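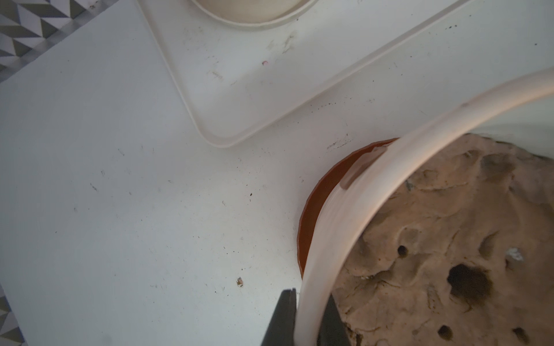 4. Saying grace when you're not sure anyone's listening

I went into this part of the study expecting a tidy split. Believers would say grace before dinner, and people who had left the faith would quit, probably in their first apartment, probably with some relief. I had even drafted the paragraph saying so (my co-author, Laimutė Stankevičius, has kept a copy and brings it up more than I'd like).

The survey seemed to back me up at first. Of the 3,512 people who filled it in, most of those who no longer went to any kind of worship also told us they didn't pray at meals. Fine. But we'd left a comment box under that question, and people wrote in it at length! "No, except at Mom's." "No, but we wait a second before eating." "No, my daughter does it and we all hold hands." I had been counting every one of those as a plain no, and the longer I read the sillier that felt.

So we went back and talked to 20 of them, all in Clirstead or close by, usually in their kitchens and usually in the early evening, because that's when they had time and because I wanted to be there when food went on the table. I asked each person the same opening question, which was simply what happens between sitting down and the first bite. Then I shut up, or tried to.

Seven of the people we visited said a full grace out loud, with the old words, while telling me they didn't believe the words were true. I pushed on this a bit. Didn't it feel dishonest? One man, a retired bus mechanic, said it felt about as dishonest as singing along to a love song when you're not in love. A woman who grew up in a strict home in Kavholm said her trouble ran the other way: she'd stopped for a few years, and eating without any kind of start to it made her feel like she'd walked into the movie late. She had no theory about why. She picked it up again one November and that was that.

Others had swapped God out and left everything else in place. They thanked the cook, or the farmers, or "whoever's responsible," with the heads still bowed. I found these the hardest to code. Is it prayer if it isn't addressed to anybody? Vanderleia Falcão, who did our coding with me, says yes, and her case is a good one: the bowed head and the quiet are doing the work, and the address is the part people can't agree on anyway. I say it's gratitude with prayer's furniture. We coded it separately in the end and I still think we should have had more categories.

There's a philosophical worry underneath all this, and I don't want to skip it. Imach's older argument (Section 2) says that a religious practice kept without belief is living on borrowed money, and will run out in a generation. Mockus answers that belief was never the thing holding it up. I came in on Imach's side. After these visits I'm less comfortable there, mostly on account of the children, who had clearly learned the pause first and were asking about God second. But we only have the one generation in front of us, and a hundred years would be a fairer test than a handful of dinners.

What I can report is smaller. When I asked people why they kept it up, nearly everybody began with a reason, dropped it halfway through, and told me about a person instead. A grandfather, most often.

Figure 2. Off-white plastic tray on a flat white surface.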